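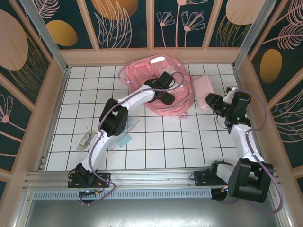

Ticket 508 — Packing cell, Mondemau site
Opened: 2/4/26
Reported by: Lurdes Arruda
Status: Open

Staff on the packing line report that bag orders held by the cell return to the manual bench without notice. The queue reached 21 orders during one shift.

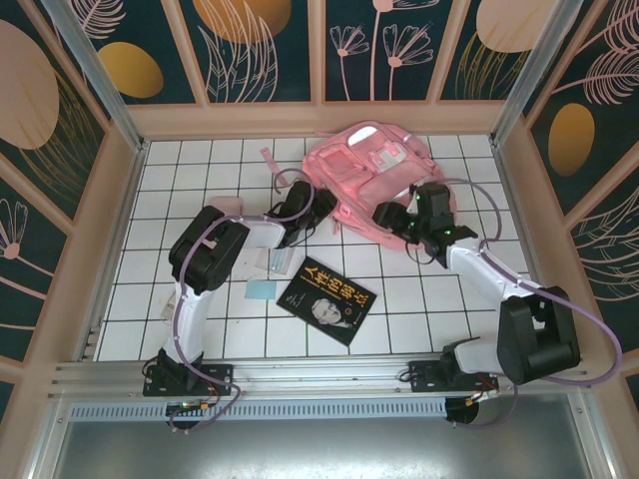 Manual bench staffing was reduced in December, from eight positions to five. Bulky orders are therefore the priority for this ticket — a pink backpack with a book beside it is typical of the work now assigned to the arms. Florêncio Baptista will review the hold alerts with both shifts.

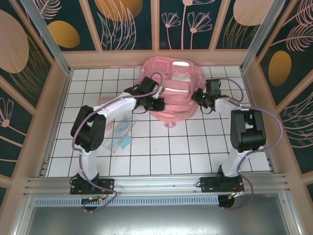 Packing cell, both arms over the tiled floor.

Next action: alerts to be sent to the bench screen.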